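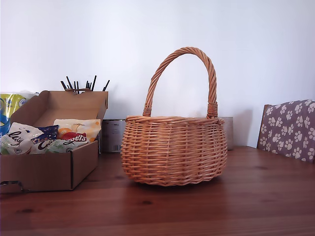 A wicker basket with an arched handle.

Vernolthorpe Produce and Craft Show
1/14
Entries for this year's Vernolthorpe Produce and Craft Show are now open. The show will again be held at Sturkerer Hall in September. This thread sets out the main changes to the schedule. The full schedule is on our website, and paper copies are at the library and the hall office.

2/14
Last year's show received 1,086 entries, the highest total since the move to Sturkerer Hall. We thank all exhibitors. The increase placed considerable pressure on the morning staging period, and several of the changes below are intended to ease it.

3/14
There are 108 classes this year, up from 105. The three additions are: a plate of five cherry tomatoes, mixed colours; a jar of pickled vegetables; and a flower arrangement by an exhibitor under the age of 12. No existing class has been withdrawn.

4/14
Entries may be made on paper or through the Vestix online form. The closing time for both is 8pm on the last evening of August. Late entries could be accepted in previous years on payment of a further fee. That arrangement has ended.

5/14
The vegetable classes follow the same rules as before, with one correction. Runner beans are to be shown as a set of nine, with stalks attached. Last year's printed schedule gave two different numbers on two different pages. Exhibitors who were marked down as a result have our apologies.

6/14
Onions should be dressed with the tops tied or whipped using plain raffia. Coloured string and rubber bands will not be accepted. Onions "as grown" are a separate class and must not be dressed. Please check the class number on your card before staging.

7/14
Preserves must be in clear glass jars with no trade name on the glass or the lid. New lids are required. Each jar must carry a plain label giving the contents and the month and year of making. Chutney should be at least two months old on the day of the show, so anything made in May or June will qualify comfortably.

8/14
Baking classes marked "set recipe" must follow the recipe printed in the schedule. The fruit loaf has been changed to a smaller tin, and the oven time has been altered to match. Loaves should be staged on a white paper plate. Covers will be removed by the stewards when judging starts.

9/14
Baskets, including willow and cane work, remain in the craft section and are judged on evenness of weave, soundness of the base and border, and the fixing of any handle. They should be shown unlined and unfilled. Filled baskets belong in the "basket of garden produce" class, where the container itself carries no marks. 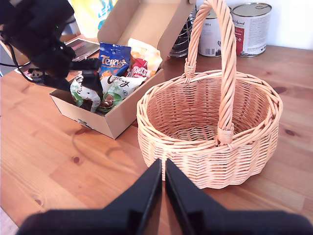
10/14
Staging on the day
The hall will open to exhibitors at 7.30am and staging must be complete by 10am. Entry will be by the side door only. Vehicles may unload in the yard but must then be moved to the field car park, as the yard is needed for the tea tent supplies. Only judges and stewards may remain in the hall after 10am.

11/14
Judging and cups
Judges' decisions are final on matters of quality. A query about whether an exhibit meets the written rules should be given to the show office in writing before 2pm. The Evangelista Cup, for most points in the vegetable section, will be awarded on the same points system as last year: three for a first, two for a second and one for a third. In the event of a tie, the exhibitor with more first prizes will receive the cup.

12/14
Public opening
Doors open to visitors at 1pm. Admission is free for exhibitors and for children under 16. We have ordered 1,000 programmes, and these will be sold at the door while stocks last. There is level access through the main entrance, and seating will be provided along the north wall. Assistance dogs are welcome. Other dogs may be brought onto the field but not into the hall.

13/14
Collection of exhibits
Exhibits must not be removed before 4.30pm. Cups will be presented at 4pm from the stage. Anything left after 5.30pm will be treated as a donation to the produce auction, with the exception of craft items, which will be kept at the hall office for two weeks. Please bring your exhibitor's card when collecting. Containers and vases should be marked underneath with the owner's name.

14/14
Questions about the schedule may be sent by direct message or left at the hall office on weekday mornings. We are unable to advise on whether a particular exhibit is likely to win a prize. Offers of help with setting out tables on the evening before the show should be sent to the same address, giving the hours you have free.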